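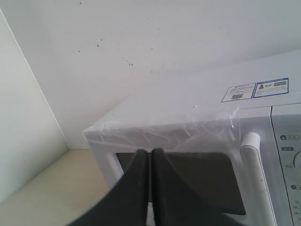 **mtalavera_ops**
Members of the Gruder site are invited to comment on the proposed change to the appliance bench. From November, door opening and closing on microwave ovens would pass to the arms. The two inspectors would keep final sign-off.
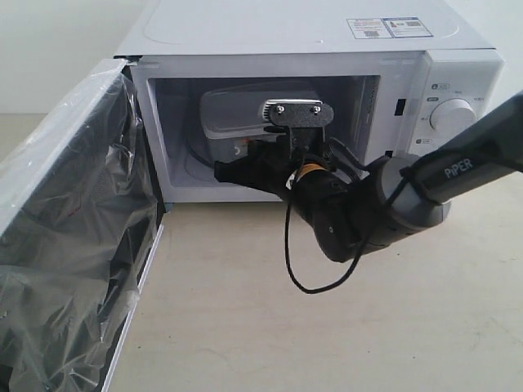 The present manual target is 62 units per shift. No position is to be removed under the proposal.
Milagros Talavera, Operations

**aksoy_bench**
I respectfully disagree with the last point. If inspectors only sign off, the bench grade will be reviewed downward, as happened at Flunano.

**gramitz_rep**
The grade is protected by the site agreement. My concern is training: almost 100 hours were promised and none are scheduled.
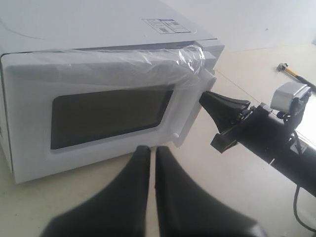 I ask that the hours be entered on the roster before the change takes effect.

**aksoy_bench**
Agreed on training. My objection on grading stands.

**mtalavera_ops**
Both points are noted under item 353. Written replies will be posted in this thread.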